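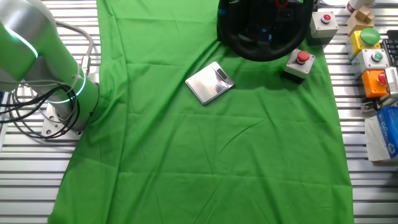
From: Sumeya Moges
To: pletthorpe-quilters
Date: 2021-04-25
Subject: Re: Which thread for the backing?

Hello Danilo and all,

Danilo Malabanan wrote:

> I have 2 spools of the Gimden cotton left, 1,000 yards each. Is it enough for the big quilt, or must I order again? Also, did somebody wash the backing fabric before cutting?

For the top I think it is enough. I used one spool and a little of the second for a quilt of the same size, but my lines were wide apart. If you want small stitches, please order one more from Ekinci. The shade number is 179.

About washing: I always wash first, in cool water, and I iron while the fabric is a bit damp. My backing from Cotasstead became shorter by two inches, so please cut after.

We have time until September.

Kind regards,
Sumeya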